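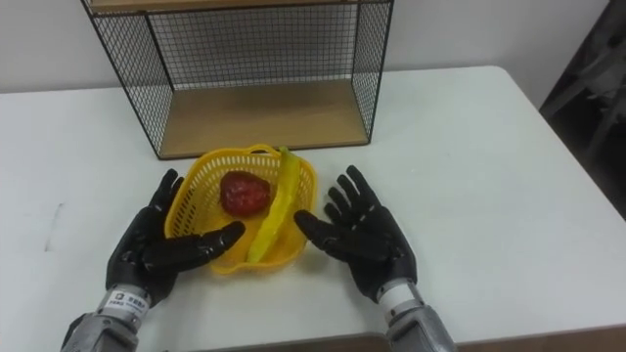
**MOLAVELL, October** – Runasness will open its robot workshop in Molavell to the public for an afternoon this month, with demonstrations of two-handed picking and placing, a session for teachers and a chance to talk with the people who build and program the machines. Admission is free.

The open day runs from 1 p.m. to 6 p.m. in the ground floor workshop at the Revwood building. It is the first time Runasness has invited the general public. Earlier visits were limited to customers and to students from the technical college.

The main demonstration uses a robot with two arms and a pair of black five-fingered hands. It works at a white table with a yellow plastic basket, a piece or two of artificial fruit and a small shelf unit made of black wire mesh with a light wooden bottom shelf. The tasks are ordinary ones: take the banana out of the basket, put the strawberry back in, move an item to the shelf. Visitors will see the same short tasks repeated with the objects placed differently each time.

"People tend to expect something faster," Runasness said in a statement. "A banana is long and curved and a strawberry is short and round, and the hand has to close on them in different ways. We would like visitors to see how much of our week goes into that."

Runasness staff will explain each run as it takes place. They will also show how a task is taught. An operator guides the arms through the movement, the movement is recorded, and the recordings are used to train the software that later runs the arms without an operator. Both modes will be shown. Some runs are likely to fail, and staff will go over the failed ones with the audience as well.

**Program**

- 1:00 p.m. Doors open
- 1:30 p.m. First demonstration: basket and shelf
- 2:30 p.m. Workshop tour, including the hand repair bench
- 3:30 p.m. Second demonstration, with objects chosen by visitors
- 4:30 p.m. Session for teachers and youth group leaders
- 5:15 p.m. Questions and open floor
- 6:00 p.m. Close

Each demonstration lasts 40 minutes. Places at the rail are limited, and visitors who can't get a spot for the first demonstration will be given priority for the second. A screen at the back of the workshop will carry a live view of the table for those standing farther away.

For the 3:30 p.m. demonstration, visitors may bring a small object of their own for the robot to try. Objects should be light enough to lift easily with one hand. Glass, liquids, live plants, and anything sharp or breakable can't be used. Staff will make the final decision at the table.

The workshop tour will be led in groups and takes in the assembly area, the storage room for spare parts and the bench where finger joints and hand coverings are checked and replaced. Visitors will be able to handle a detached finger joint and compare new and worn parts.

The teachers' session covers 2 classroom activities that need no robot. In the first, students write instructions for a partner who must move an object without looking at it. In the second, they sort household items by how a hand would have to grip them. Printed copies of both will be available to take home, in English only.

Runasness moved into the Revwood building 3 years ago. It works on handling tasks for small warehouses, kitchens and repair shops, where the items to be moved change often and fixed machinery is hard to justify. The Havlíček tool works, which occupies the other half of the ground floor, makes brackets and mounting plates for the company and will keep its own door open during the afternoon. Havlíček will run a milling machine at 2:00 p.m. and again at 5:00 p.m. Eye protection will be provided for anyone who wants to watch from inside the shop.

**Information for visitors**

The Revwood building is a short walk from the Molavell bus station. Use the courtyard entrance. The street door is for deliveries and will be locked. Parking in the courtyard is reserved for visitors with a disability permit, and there is a public lot across the street. The workshop is on one level and has step-free access.

Children under 6 are welcome on the tour but must be held by the hand or carried in the assembly area. Older children must come with an adult. Bags larger than a small backpack should be left at the front desk. Food and drinks aren't allowed in the workshop, but coffee, tea and sandwiches will be sold in the courtyard.

Photography is allowed except in the storage room. Visitors are asked to turn off flash during the demonstrations.

No registration is needed for general admission. Teachers who plan to attend the 4:30 p.m. session should sign up through the Runasness front desk so that enough printed material can be prepared. School groups should contact the front desk before coming, as a separate morning visit can be arranged.

**Press**

Reporters and photographers may enter from 12 noon and will have access to the demonstration table before the doors open. Interviews with the engineering team can be arranged in advance through the Runasness press office, Revwood building, Molavell.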